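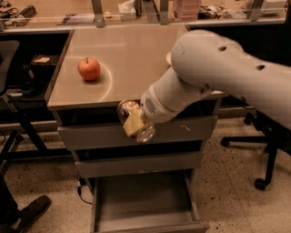 The Jar, the Apple and the Drawer

By Berenice Mendoza

I went to the Clesa open day in Skesovdale on 29th November because my brother-in-law had a spare ticket and because I have written two columns being rude about household robots without ever having stood next to one. A reader had pointed this out. Fair enough, I thought, and got on the bus.

Clesa rents the upper floor of the old Tamura building, and for the open day they had put tape arrows on the stairs and a coffee urn on the landing. The sign-in sheet was on its fifth page when I got to it. There was a talk first, which I will come back to, and then we were let into the lab in small groups to watch the thing the talk had been about. The thing is called Kindari. The task it had been given was to take a jar off the top of a gray cabinet and put it in the bottom drawer, and leave an apple where it was.

I want to be careful here, since it is easy to be funny about a machine that puts away a jar. My three-year-old nephew can do it and wants to be clapped for it too. The people who build these arms know that joke, they have heard it at every family dinner for years, and they have a good answer. Abrehet Jemal, who was looking after our group, gave it before anyone could open their mouth. Glass is hard, she said. It's slippery, it shines, and you can see through it, so a camera has trouble knowing where it ends. A lid shines differently from the glass under it. The drawer is lower than the place the jar starts from, so the arm has to get the jar over the edge and down past two closed drawers without knocking anything. If you have never tried to write down how you do that, you have no business laughing.

I accept all of that. I stood and watched with my hands in my pockets and I'll admit that the part where the gripper has the jar sideways in its pads, out past the front edge with nothing under it but an open drawer and a stone floor, made the whole group go quiet. The man next to me put his hand out a little way, the way you do when a child climbs on a chair. I have seen plays that did less.

So my complaint isn't that the task is too small. My complaint is about what was said on either side of it.

In the talk, Rory Purves, who runs the commercial side, told us that Kindari is "ready for the home." He said it three times. He had a slide with a kitchen on it, a nice one, with a bowl of lemons. He said that there are older people who give up their own homes over tasks just like this one, the jar on the wrong shelf, the thing that has to be fetched and the thing that has to be put away. My mother gave up her own home two years ago, so I was listening.

Then we went through the door, and there was no kitchen. There was a cabinet with a gray top and two things on it. I asked Abrehet how many different objects they set out on a normal working day. She said it varied. I asked whether the apple and the jar were the ones it had practiced with. She said yes, those exact ones, well, that exact jar, the apple gets replaced.

I liked her for that.
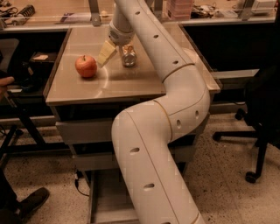

Kindari at the cabinet, with the apple and the jar both on top.

I have kept thinking about that cabinet top. Go and look at your own kitchen counter. Mine this morning had a toaster, two letters from the water company, a bread bag with the end rolled under, half a lemon face down on a saucer, somebody's hair tie and a jar of pickles with the lid on crooked. The jar is the least of it. Any arm that could do something useful there would first have to know that the letters matter and the hair tie doesn't, that the lemon is waiting for someone and that the crooked lid means you must not pick the jar up by the top and you certainly must not turn it on its side.

Behind the Clesa cabinet, by the way, ran a long lab counter with a clear panel along it, and that counter looked a lot like mine. Tissues, tangled cables, boxes stacked up, wires all over each other. That is how real people keep a surface when they are busy on it. I asked if the arm could put any of that away. The group laughed, and so did Abrehet, and so did I, but I had meant it as a question.

Rory's number for the day was 134. Out of 200 attempts at the jar task in July, he told us, 134 had ended with the jar in the drawer and the apple undisturbed. He put it up on a slide in large green type. I suppose it is a decent result for a young company. I am not able to judge and neither was anyone in my row. But I did the subtraction on the back of my ticket, and it came out at 66, and I put my hand up and asked what had happened to the 66.

He said they were "a learning opportunity."

I asked what had happened to the jars.

He said that he would have to check with the team, and took a question about investment from the other side of the room.

It was Kulap Rungrueang, one of the engineers, who told me later by the coffee urn. Most of the 66 were dull, she said. The gripper closed next to the jar and came up with nothing, or the arm stopped because it had got into a position it didn't like and someone had to press a button. Some were drops. A few were drops into the drawer, which they had argued over for a whole afternoon, whether a drop into the drawer should go down as a success. They decided it should not, and I was glad to hear it. She told me this easily and with some pride, the way a good mechanic will talk about a bad gearbox. It was by far the most interesting ten minutes of the day and there was no slide for it.

Why not? I don't think anyone at Clesa is lying. I think there are two groups of people in that building with two different ideas of what a visitor can stand to hear. The engineers assume you'd like to know how it goes wrong, because to them that's the subject. The people with the slides assume that a visitor who hears the word "drop" will go home and tell the neighbors the robot drops things. So the visitor gets the green number and the kitchen with the lemons, and one smooth run, and goes home and tells the neighbors that it's ready for the home. Then in three years it isn't, and the neighbors decide the whole business was a con. I have watched this happen with voice assistants and with cars and with the machine at my pharmacy that was supposed to end the line.

There is a practical harm too. Jessie Guthrie, who manages the day center my mother goes to, was on the same visit, in the group after mine. She has a small sum to spend next year on what her county calls assistive technology, and she had come to find out if she ought to hold some of it back. She isn't a fool and didn't come out thinking she could buy an arm. But she came out thinking she could perhaps buy one the year after, and that she might put off replacing the grab rails and the two bad wheelchairs until she knew. I asked her what had given her that idea. "He said ready," she told me.

One word, from a man who I'm sure would never tell an old woman to go without a grab rail.

I had an email from Clesa after I wrote to ask about some of this, a polite one. It says that the open day is meant to "inspire" and that "a controlled setting is standard practice." I'm sure it is. I have no quarrel with a controlled setting, if you tell people what has been controlled. Put a card on the wall. This cabinet, this jar, this apple, the drawer opened for it ahead of time by a member of staff. It would take up less room than the tape arrows. Nobody would walk out. The quiet in the room when the jar went over the edge would have been just as deep, and maybe deeper, if we had known that one time in three it doesn't make it.

I'd go further and say they should have shown us a bad run on purpose. Let the thing close its fingers on air. Let Kulap stand up and say what she thinks went wrong and what they have tried. I would have paid for that, and the ticket was free. My nephew's whole appeal when he puts a jar away is that you're not sure he is going to.

Rory said the next stage is a task list of 400 household jobs. I asked Kulap if she had seen the list. She had. I asked which one she was most worried about, and she said folding down the top of a bread bag, and then she had to go because the next group was coming up the stairs.

My brother-in-law loved it all, for the record. He has already asked for two tickets for the next one, and I have told him I will take the second if there is a card on the wall.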